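Design History 2, Session 4: The Jury and Its Discontents
Notes by Kylie Tautahi

Readings: the Poronari catalog essay (short) and the Dramani interview (long, and he repeats himself after page 10).

Last time we left the Fimia workshop with a kettle everyone admired and few people bought. Today, how it came to win a prize anyway.

Design awards after the war did two jobs. They told shoppers what good taste was, and they told manufacturers which young designers to hire cheaply. The second job was rarely printed on the poster.

How the Erkar prize worked:
Entries came in as drawings, with one model if you could afford the postage. The jury had 25 projects to get through before lunch. Lunch was at noon and was not flexible. Read the jury report with this in mind, especially the later entries, which get a single adjective each.
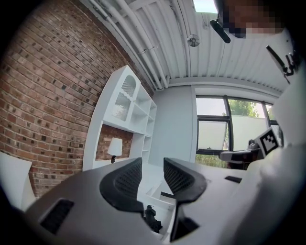
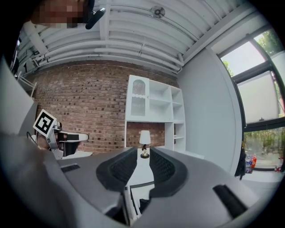

Terms you need:
Honest materials – plastic that looks like plastic. Praised in every report, defined in none.
Useful object – whatever the person speaking has at home.
Anonymous design – work by someone whose name was lost, often by the firm that paid them.

Dramani claims he resigned from the jury over the kettle. The Poronari essay has him handing over the prize with a speech. Both can be true of Dramani, but you should decide which source you trust and say why.

For next time: pick one object you use daily and write its jury report in the Erkar style, two paragraphs, with a verdict. Phones are banned, as I have read enough about rounded corners. Bring the object if it fits through the door.

The essay is still due in March. Footnotes count, and so does spelling Poronari the same way throughout.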